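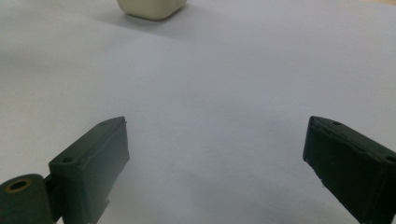
Zevico Releases Update Utility for Grusine Tablets

Zevico has released version 2 of Laltusent, its free desktop utility for updating and restoring Grusine tablets. The new version runs on Windows and adds a recovery mode for tablets that stop at the boot logo.

Laltusent now checks each firmware file against the tablet's model number before writing anything to storage. If the two do not match, the update is canceled and the tablet restarts normally.

"Most of our support tickets came from people loading the wrong file," said Inês Garcia, product manager at Zevico. "The check takes a few seconds and can't be skipped."

The company tested the release on 1,201 tablets over 90 days. Owners of the older Morais model can use the update feature – recovery mode for Morais is planned for January.

Laltusent 2 is available from the Zevico support page. Existing users must uninstall the earlier version first.

Press contact: Bartosz Nowicki, Zevico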